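3.2 Demonstration Collection

Demonstrations were recorded in homes using two hand-held grippers, one in each hand of the operator. Archana Rawat and Ritu Katiyar prepared the written instructions for the clothing tasks.

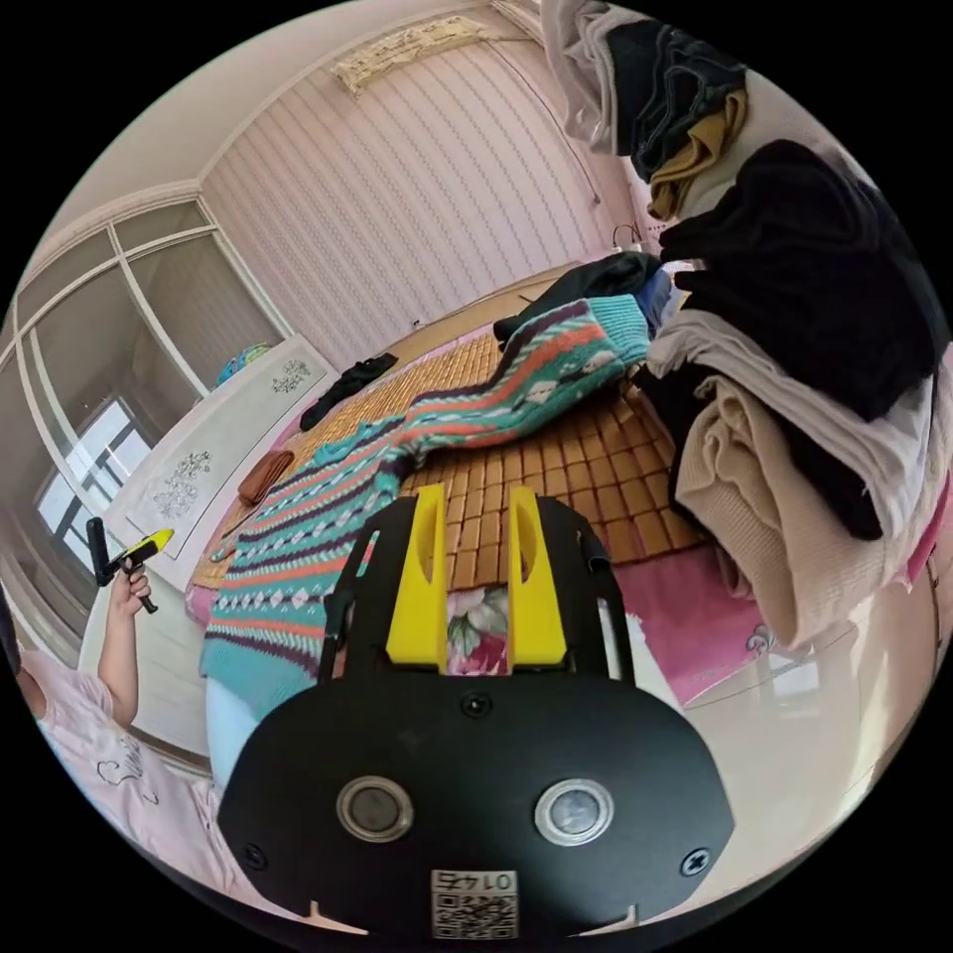
Each operator completed 10 practice trials before recording began. The Torkard set contains 461 demonstrations of garment handling, and 161 of these were held out for testing. Knitwear was kept as a separate category — its bulk and stretch call for a different grasp from that used on thin cloth.
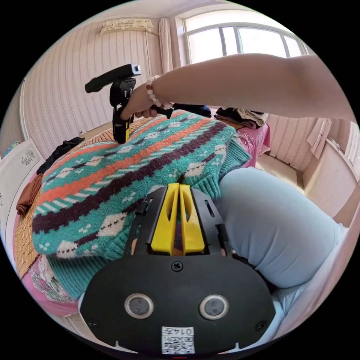
Figure 3. Garment handling with two hand-held grippers; a patterned knitted sweater on a bed.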